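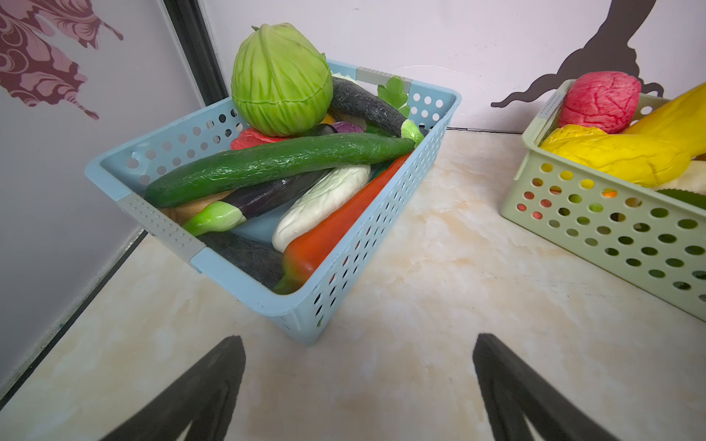
MEDIA STUDIES / NEWS WRITING – COURSE HANDOUT

Unit 3: Reading the political obituary

The obituary of a politician is the softest copy a newsroom puts out, and you should read it with your guard up. A good share of it is usually written years ahead. Some of it comes straight from the party office. The reporter on shift adds a cause of death, an age and a line from a colleague, and the piece goes out within the hour.

Start with the order of facts. In the Usham set (reading packet, 13 clippings on the same regional legislator) nearly every version opens with offices held. Two mention the land inquiry. Both place it below the tributes, where an editor short of space would cut it first. Was that a decision? Maybe. It may also be habit, and habit is harder to argue with.

Then look at the quotes. "A great loss to the state" can be said of anyone. Ask who is speaking, what they want, and whether they were on good terms with the dead person in January, when the seat was last contested. The Brillus wire copy gives us a rival's warm words and leaves out that the two had stopped sharing a platform. I don't call that lying. I do think the reader was owed a sentence.

Awards deserve the same treatment. A list of honors with years attached looks like evidence of merit. Often it is evidence of who was in government that year. Check the dates against the party in power before you repeat the word "renowned" – a word I would happily see banned from this course.

Local papers are said to be better at this because they knew the person. I am not convinced. The Zusside weekly knew its member very well, and printed a full page without one critical line. Closeness gives you detail. It can also give you a lunch invitation you would like to keep.

Terms to know: advance obit, stock tribute, attribution, sourcing by statement, lede.

Exercise
Take any 2 clippings from the packet. Mark every claim with its source, or with a question mark where none is given. Rewrite the first 3 paragraphs using only claims that have a source. Expect the result to be short.

Hand in by 14th November. Bring the marked clippings too, as I will want to see the question marks.

Further reading: Tse archive, folder 13 (corrections and clarifications). Skim the apologies and note how few concern the dead.

Filed under: Handouts, Politics & Press
4 shares | 0 comments
Contact the department | Back to top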